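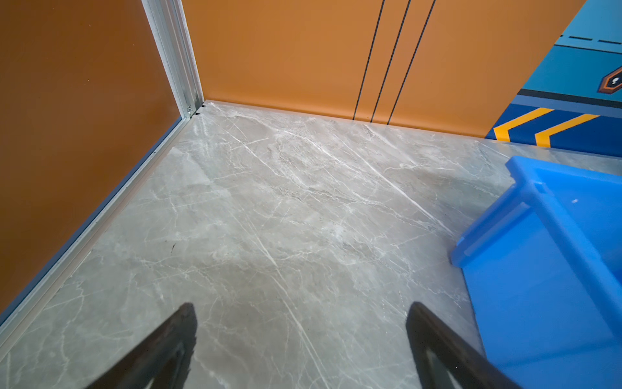
Caixote azul no chão da cabina, com a pinça esquerda ainda aberta.

O erro 789 e o caixote que não saía da cabina

Já vos falei aqui do nosso Camov, o robô de dois braços que leva caixotes da oficina para o armazém do Jarent, no piso de cima. Quase sempre corre bem. Em novembro correu mal, e foi uma tarde inteira perdida com uma coisa que se resolvia em dez minutos se eu tivesse feito as perguntas pela ordem certa. Fica a história, e ficam as dicas, que há mais gente por aí a meter estas máquinas em oficinas pequenas (recebi três mensagens só este mês!).

O que se passou foi isto: o robô entrou na cabina com o caixote, pousou-o, a porta começou a fechar e ele tentou pegar outra vez. A pinça esquerda abriu, desceu, parou, e apareceu no visor o erro 789. O manual diz "objeto não confirmado" e mais nada. Reiniciei. Mesmo erro. Reiniciei outra vez, porque sou teimosa, e à terceira o braço desceu meio torto e deu uma pancada no rebordo do caixote que se ouviu no corredor todo.

Foi aí que carreguei na paragem de emergência, e devia tê-lo feito duas tentativas antes. Primeira dica, portanto: um erro repetido duas vezes é para parar. Não se reinicia à espera de que passe.

Segurança antes de meter as mãos

Cabina fechada e braço em cima da cabeça é uma combinação péssima. Agora faço sempre assim:

Bloqueio a porta aberta com a chave de manutenção. O pé não serve, o balde da esfregona também não.
Paragem de emergência carregada, e a chave do robô no meu bolso.
Antes de chegar perto, olho para os dedos da pinça. Abertos ou fechados, podem mexer quando a corrente volta.
Aviso quem está no outro piso. Um papel colado na porta chega.
Só depois entro, e entro pelo lado do caixote, nunca pelo lado do braço.

Parece muita coisa, eu sei, mas faz-se enquanto a água do chá aquece.

À procura do culpado

Comecei pela pinça, claro. Limpei os dedos com um pano de microfibra e álcool, verifiquei os parafusos, abri e fechei à mão. Tudo impecável. Depois andei às voltas com o peso, a pensar que o caixote ia cheio de mais, e também não era.

O problema estava na câmara do pulso, e em parte no chão. O pavimento tem aquele padrão de mármore cinzento, cheio de veios claros que se cruzam, com um certo brilho onde a luz bate. Para nós é bonito. Para uma câmara que procura a aresta de um caixote, cada veio em diagonal pode passar por uma aresta — e o técnico da Abou Jaoude, quando lhe liguei, perguntou logo de que cor era o chão. Eu a falar-lhe de parafusos e ele a falar-me de chão!

A outra metade da culpa era minha. Eu tinha subido a exposição da câmara para 80 umas semanas antes, por causa do corredor escuro, e nunca mais me lembrei. Com 75 voltou a encontrar o caixote à primeira. Cinco pontinhos, uma tarde.

O que mudei desde então

O caixote vai direito à parede. O nosso costumava ficar na diagonal, e o robô tinha de adivinhar o ângulo do rebordo.

Fita mate na borda de cima. Uso uma cinzenta-escura da Trullbridge, larga, que não deixa cola. Em caixotes lisos é o melhor truque que conheço, só convém desengordurar o plástico antes, senão levanta nos cantos ao fim de uma semana.

Varrer o chão da cabina todas as manhãs. Uma aparazinha não faz parar a máquina, mas gosto de lhe dar a vida fácil, e entretanto aproveito para ver se os perfis de alumínio continuam bem presos em baixo. Pano húmido, sem cera! A cera aumenta o brilho e lá voltamos ao princípio.

Um caderno para as definições. Cada vez que alguém muda um número, escreve o antigo, o novo e o motivo. O meu é um caderno escolar preso com um cordel ao armário das ferramentas.

Teste em vazio depois de mexer na câmara. Três viagens com o caixote sem nada dentro, comigo ao lado da paragem de emergência.

E as pontas dos dedos?

Perguntaram-me se a pancada estragou alguma coisa. O caixote ficou com uma mossa pequena, os dedos nem se queixaram. Mesmo assim troquei as almofadas de borracha, que já iam com 3000 pegas no contador e estavam para substituir. Quem tiver um modelo igual: aperta-se à mão e dá-se só mais um quarto de volta com a chave. Se apertarem demais, a borracha incha de lado e a pinça deixa de fechar a direito.

Para a próxima mostro como arrumei os cabos do carregador, que andavam sempre debaixo das rodas.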